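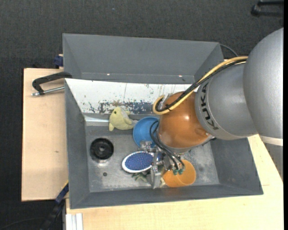 Sink basin

A sink basin is the bowl part of a sink, the bit that holds the water and whatever you've dropped in it. I've been writing the household pages on this wiki for a while now, and this is the one I get the most mail about (who knew!), so I've tidied it up a little.

Materials

Metal is what I grew up with and it's still what I'd pick. It puts up with hot pans, it doesn't chip, and it scratches into a soft gray that I happen to like. Ceramic looks lovely – and will break your favorite mug. Rowena Salazar, who edits the kitchen pages with me, prefers stone composite, and we've agreed to leave each other's paragraphs alone.

What ends up in it

Dishes, mostly, but any house with kids will know better. A blue plastic bowl and a pale yellow plush fish can share a basin quite happily. Plastic bowls are light, so they tip and float as soon as the water's running. Plush toys soak up far more than you'd expect, and I'd squeeze them out by hand and never wring them, or the stuffing goes lumpy.

Fitting

Most basins either drop in from the top or hang under the counter. If yours sits between light wood surfaces, wipe the joints dry every time, as standing water leaves dark rings that are a pain to sand out. I learned that in my old place in Tomville, one wet November.

See also

Dish rack
Drain strainer
Plastic bowl
Washing soft toys by hand

Page last edited Jul 6, 2024, with fixes to the fitting section by Wilfredo Tan.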